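Unit 3: Releasing a Record on a Small Label

Reading for this unit: the Skendier contract packet, pages 2 to 10. Bring your marked copy to class.

1. What a label does

A small label usually pays for manufacturing, handles distribution and does some or all of the press. The artist delivers finished masters. Who pays for recording varies and has to be in the contract. On Judite Meireles's first album for Staltholm, the label paid for mixing and mastering only, and she covered studio time herself.

2. Two kinds of deal

License deal: the artist keeps the masters and lets the label use them for a fixed term. Ownership deal: the label owns the masters, often for good. Look for the term, the territory and what happens to unsold stock when the term ends. Clause 3 of the packet covers stock – read it twice, the wording is awkward.

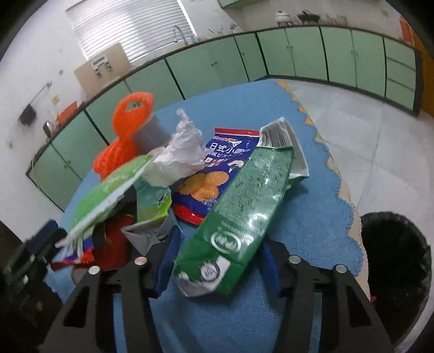

3. Recoupment

Most small labels split net profit after costs. Nothing is paid to the artist until costs are recovered. Using the Staltholm statement: costs still to be recovered at the end of the first period were $3,684. Sales in the second period went against that amount first. Publishing income is separate and should not be used to pay down recording or pressing costs unless the contract says so.

Terms to know: advance, gross, net, cross-collateralization, reserve against returns.

4. Release schedule

Work backward from the release date. For an album planned for August, vinyl has to be ordered well before the first single is announced. Test pressings come back to the artist for approval, and a rejected test moves everything.

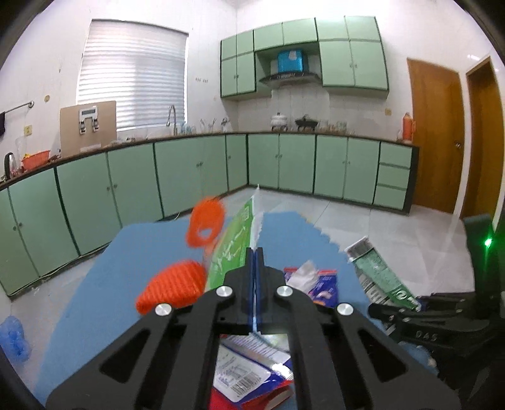

Distributors want full metadata early: writer names, ISRC codes, label copy and final artwork. Spelling errors here are hard to fix later. Tõnu Tamošiūnaitė's credits on the Cosilus EP were entered 3 different ways, and the royalties went to an unmatched account.

5. For next class

Write one page comparing the two sample deals from the artist's side. Delphine Mbeki will take questions on distribution at 10 – send yours to me beforehand.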